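The Second Kitchen

Small-space cooking has moved out of the galley and onto whatever flat surface is left

The apartments above the old Inadgate department store were finished in July, and by the end of that month most of them had tenants. They are small. The floor plans call them one-bedroom units, and that is true in the sense that a bed fits behind a door. The kitchens run along one wall of the main room: a sink, a half-size refrigerator, two cabinets, and a stretch of counter that will hold a cutting board or a dish rack. There is no oven, and no range was ever installed.

The building is not unusual. Anyone who has looked for an apartment in an older downtown in recent years has seen the same plan with small changes. Offices, stores and hotels are being turned into housing, and the pipes and vents are often in the wrong place for a full kitchen. Running gas up through an old building is expensive. Running a new vent stack to the roof can cost more. Leaving the stove out and letting tenants plug something in solves the problem on paper, and the lease says as much in a paragraph near the back.

What tenants do next is more interesting than the lease. They cook anyway. They cook on dressers, on desks, on bar carts and on folding tables set up by the window. The real kitchen becomes the place where things are washed and kept cold, and the cooking goes on in a second kitchen a few feet away that is packed up when the meal is over.

Cooking this way is older than it looks. Boardinghouse tenants a hundred years ago kept a gas ring or an alcohol stove in the room and hoped the landlady would not smell the onions. Students had hot plates with exposed coils that took a long time to warm up and a longer time to cool down, and most dormitories banned them. The electric skillet did steady work in church basements and first apartments through the middle of the last century. Plenty of people learned to make a roast in one.

The difference now is mostly induction. A portable induction burner heats the pan directly through a magnetic field, so the surface under it gets hot only from contact with the pan. It boils water fast. It shuts down when the pan is lifted off, on most models, and it can hold a low simmer if the controls are any good. The cheap ones pulse on and off at low settings, and anyone who has tried to melt chocolate on one will know the sound of it clicking away and the smell of the result.

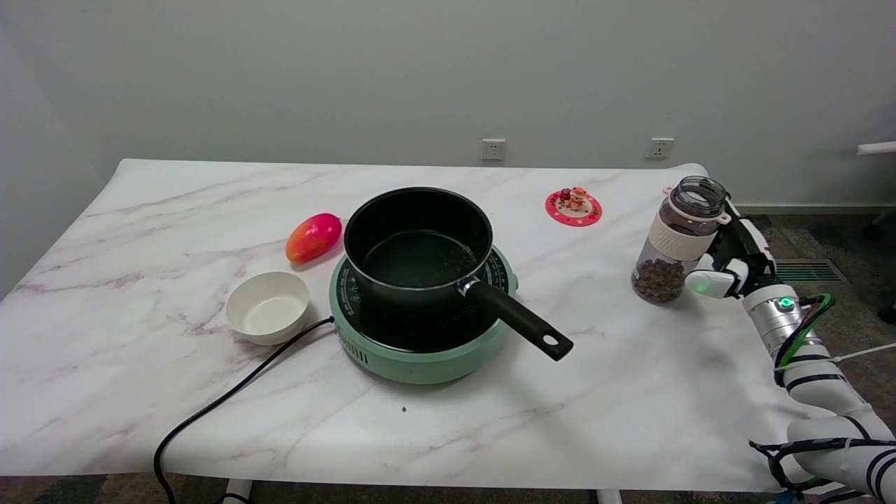

The table matters more than people expect. A burner wants a level surface that doesn't wobble, at a height where the cook can see into the pot without leaning. Standard counters are 36 inches high. A dining table is closer to 30, and that six-inch difference is felt in the lower back after an hour of stirring. Some cooks get used to it and some buy a stool. A tall pot on a low table ends up at a fair height, and for that reason soups and stews do well in second kitchens and pancakes are a nuisance.

Then there is the outlet. A portable burner on high draws nearly everything an ordinary household circuit can give. Put a toaster oven or an electric kettle on the same circuit and the breaker will trip, usually when the pasta water is almost there. Tenants learn the map of their own wiring in the first week. In many converted buildings the kitchen outlets are on separate circuits, as the code requires, but the living room and bedroom may share one. Extension cords are a bad idea with any heating appliance, and the manuals are right to say so. The sensible plan is to choose the outlet first and let the furniture follow it.

Ventilation is the part that gets skipped. A recirculating hood with a charcoal filter does little for smoke and nothing for steam, and a burner on the far side of the room has no hood over it at all. An open window with a box fan facing out works better than most equipment sold for the purpose. On cold nights people close the window, and on cold nights they also want to fry something. The compromise is to sear less. A braise can be started in the pot with moderate heat and finished under a lid, and it will not set off the smoke detector in the hall.

Storage decides what gets cooked. With two cabinets, most households end up with one saucepan, one skillet, one big pot and a sheet pan nobody has an oven for. That is enough. Induction needs cookware that a magnet will stick to, and a refrigerator magnet in the pocket is all anyone needs at a thrift store. Plain aluminum and copper will not work. Cast iron will, and so will enameled steel, along with most stainless sets made lately and any nonstick pan with a steel plate in the base.

Barkari, a restaurant with 63 seats two blocks from the Inadgate building, runs a winter class for people who cook this way. It meets on Tuesday, when the dining room is closed, and the rule is that every dish has to be made on one burner with one pot and one cutting board. The first session is beans. The second is rice, and it takes the whole evening, with a good deal of standing around while pots rest under their lids. There is a session on eggs and another on what the restaurant calls pan sauces, taught with a skillet, a ladle of stock and some butter.

The class handout is a single sheet, and most of it has to do with order. Boil the water for vegetables first and keep it. Cook the vegetables, lift them out, and cook the noodles in the same water. Pour off all but a cup, and make the sauce in the pot with what's left. The noodles go back in to warm, the vegetables go on top, and there is one pot to wash. People who have cooked on four burners all their lives find this slow for a couple of weeks. After that it becomes the normal way to make supper.

Furniture makers have noticed. Asenik, which sells flat-pack pieces by mail, added a kitchen cart to its list last year with a heat-resistant top, a locking caster on each leg and a slot for a cord. It costs $199. The cart is well made and a little narrow, and with a burner on it there is room for a plate and not much else. The two shelves underneath are more useful than the top. A larger version with a drop leaf sells for $507, and at that price a secondhand table and a new set of pots start to look like the better buy.

Kovačević, the restaurant supply store on the river side of town, does well out of all this without advertising. Its customers used to be diners and school cafeterias. Now there is a shelf near the register with small things: quarter sheet pans, splatter screens, lids in every diameter, squeeze bottles, the eight-inch tongs that restaurants find too short. A lid that fits is worth a trip across town. It cuts the time to a boil, keeps steam off the windows, and turns a saucepan into something close to a small oven for potatoes or a piece of fish.

There are things a second kitchen doesn't do well. Baking is the main one. A countertop oven can fill the gap, but it takes up the room the burner needs and the two can rarely run together. Feeding a crowd is hard. Canning is out of the question, or should be, in a room where the canner would sit on a table meant for mail. Thanksgiving in these buildings tends to be divided by floor, with the one household that owns a big countertop oven doing the turkey breast and everyone else carrying side dishes up and down the stairs.

Whether builders should be leaving out the stove in the first place is a separate argument. Some cities require a permanent cooking appliance before a unit can be rented as a full apartment, and some count a plug-in burner toward that rule. Tenants who plan to stay should ask which rule applies, and should ask before signing, as it can affect the rent and the renter's insurance. It is also worth asking how many circuits serve the unit and where each one runs. Leasing offices don't usually know, but the panel is labeled, more or less, and it is behind the coat closet in most of these places – take a flashlight.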